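Flarnix: call for crew and background performers

Flarnix is an anthology horror feature in development with Purken Pictures. It consists of 2 long segments and a framing story, with one director, Sigrun Forsberg, across all of them. The screenplay is by Daithí Keogh. Principal photography begins in May in and around Jinulstead and is scheduled for 27 shooting days, 17 of them on interior sets.

The production is recruiting for the positions listed in this notice. All positions are paid. Applicants must be 18 or over and entitled to work in the country for the full shooting period.

Props assistant (1 position)

Reports to the props master, Ehab Benjelloun. Duties include maintaining the props register, labelling and storing items by segment and scene number, and resetting tables and counters between takes. Both segments contain long meal scenes, and the assistant will keep the continuity record for tableware and cookware. Previous work on a short or feature is preferred. A current driver's licence is required. 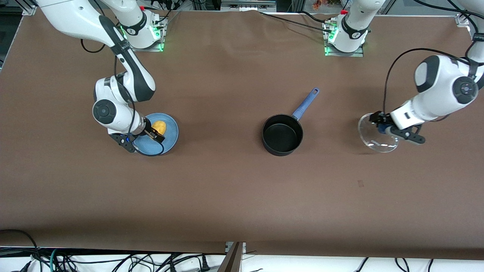
Second assistant camera (1 position)

Reports to the director of photography, Engelbert Camenzind. Duties include slating, camera reports, media labelling, battery management and marking actor positions. The framing story is shot with a separate lens package, and reports for that unit must be filed under their own colour code. Applicants should list the camera systems they have worked with.

Makeup effects trainee

Assists with the preparation and application of prosthetic pieces at the Schnyder workshop. Training in mould making is an advantage. The trainee must be available for early calls and must disclose any sensitivity to latex or silicone.

Background performers

The production requires 43 background performers for a theatre audience sequence in the framing story. No acting experience is necessary. Performers supply their own dark, plain clothing without logos. Some shots include fog and flashing light. Please state your height and clothing sizes, and whether you wear glasses.

Hours and conditions

The standard day is 10 hours, excluding the meal break. Night work is confined to the second segment. Travel is paid from the production office in Jinulstead to any location outside the town. Accommodation is offered to crew only.

How to apply

Send a résumé of no more than 2 pages to Estrella Esquivel, production coordinator, at the Purken office. Put the position title in the subject line. Background performers should send the completed form and one recent unretouched photograph in place of a résumé. Applications close on 2023-02-13. Interviews for crew positions will be held by video call, and shortlisted applicants will be asked for the names of two referees.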